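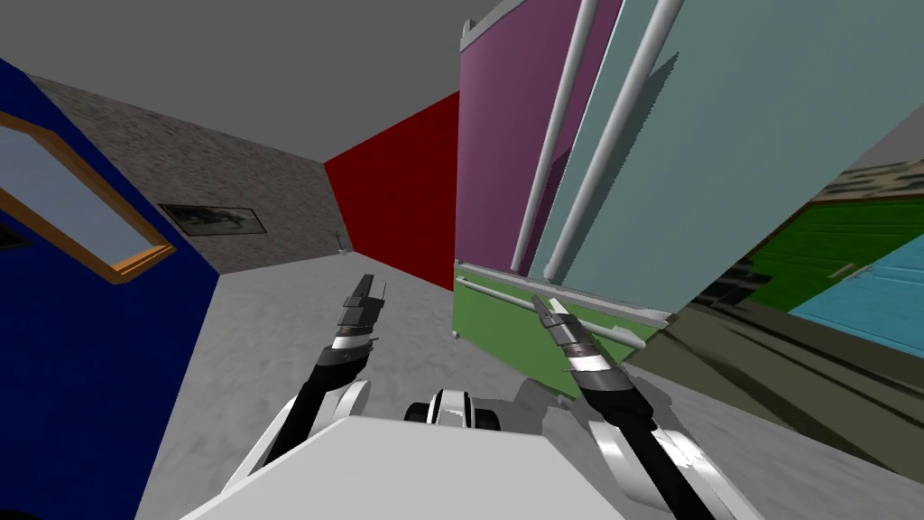

Color for the hallways: what we have learned so far

Dear neighbors and friends of Brunelus House,

In the last newsletter I promised to write more about the painting of the hallways, and several people have reminded me of this promise on the stairs. So I will try to tell it in the right order.

The building has six floors and the hallways were last painted in one color only, a yellow cream. In the winter it looks tired already at three in the afternoon. At the meeting in December we agreed to choose new colors, and that each floor may have its own. Since then I have received 24 letters and notes about it. I have read all of them. Some were very long, and one was written on the back of a bus schedule.

Most of you ask for blue or green. Rostyslav Lytvynenko from the fourth floor wrote that a dark color on one wall makes a narrow hallway feel wider, if the other walls stay light. I did not believe this. Then he showed me his own entrance, where he did it himself two years ago, and I must say that it is true, at least with the lamp on. Beverley Te Moana has the opposite opinion. She says that a dark wall shows every touch of a hand and every bicycle, and she asks who will wash it. It is a fair question and I have no answer yet.

We have now painted test patches on the second floor, beside the elevator. The paints are from Selico and they are matte. Please look at them in the morning and also late in the evening, because the gray one changes very much. In daylight it is a calm stone color, and under our lamps it becomes a little pink. I would not choose it, but I have only one vote like everybody.
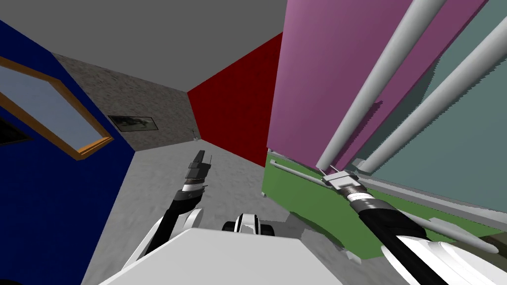

White and black, with green on the right.

About the money. The price from Plultis is 3000 for all the floors, with two coats and the ceilings. The doors are not in this price. If we want the doors too, they need a separate visit and they cannot say before autumn when it will be. Valdis Šimkus has asked a second painter for a price and we are waiting for the letter.

A few practical things. Please take your shoes, plants and strollers inside while a wall next to your door is being painted. The paint dries in 16 hours, so on the first evening you should walk in the middle of the hallway and hold small children by the hand. Windows on the stairs will stay open, also at night.

You can give me your choice on paper until Sunday, June 20, 2021. My mailbox is the second from the left. Write your floor and one color, and a second color if you wish. Those who have no opinion do not need to write anything, and then the floor decides without them.

With kind regards,
Rimantas Kütt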